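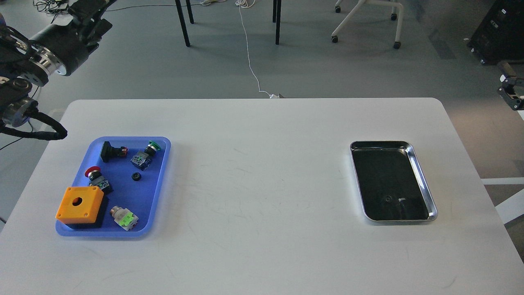 2 min read

Trosura Press

Trosura Press is a small publisher of horror, ghost stories and dark crime fiction based in the river town of Haltau. It is best known among readers of the genre for its slim paperback novellas, usually brought out in pairs, and for the yearly anthology The Van Wijk Book of Winter Hauntings, which has picked up a loyal and rather affectionate following over the years.

History

The press was started by Seung-woo Lim, a former high school chemistry teacher who had been writing ghost stories in the evenings for most of his adult life and had grown tired of hearing that they were too short to sell as novels and too long for the magazines. He decided to print one himself, a haunted-lighthouse tale called The Keeper's Second Lamp, and had 50 copies made by a print shop in Jerorden. They went to friends, former students and one very patient bookseller, who asked for more within the month - and so, without much of a plan, a publishing house came into being.

For its first few years the press put out only Lim's own work. That changed when he began to receive manuscripts from readers who had found his address on the back page and taken it as an invitation. He liked several of them a great deal, and the first title by another writer, a grim little story of a village bell ringer, appeared the following January. January has been the press's main publishing month ever since, on the cheerful theory that people have finished their holiday books by then and the nights are still good and long.

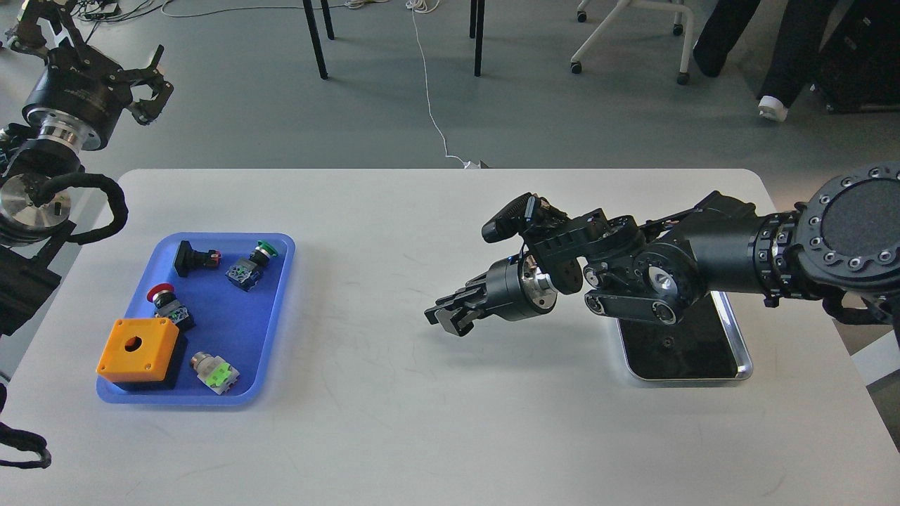

The Van Wijk anthology

The anthology takes its name from the Van Wijk, an old coaching inn outside Jerorden where Lim and a handful of fellow writers used to read their drafts aloud by the fire. Each volume holds 13 stories, a number the editors have kept to faithfully, even in the year when they had room for more and plenty of good stories to fill it. The last story in every volume is set at the inn itself, and contributors are asked to leave the building standing at the end so that the next writer can use it.

A revised edition of the first volume was released on 7 September 2022, with a new foreword by Lim and two stories restored to their original length.

Style and reception

Books from the press tend toward the quiet end of horror, with a good deal of weather, family trouble and dry humor, and rather little blood. Reviewers in the small genre magazines have praised the dialogue and grumbled now and then about slow openings, a complaint Lim has answered by saying that he likes to get everybody sitting down comfortably first.

See also

Ghost story
Novella
Small press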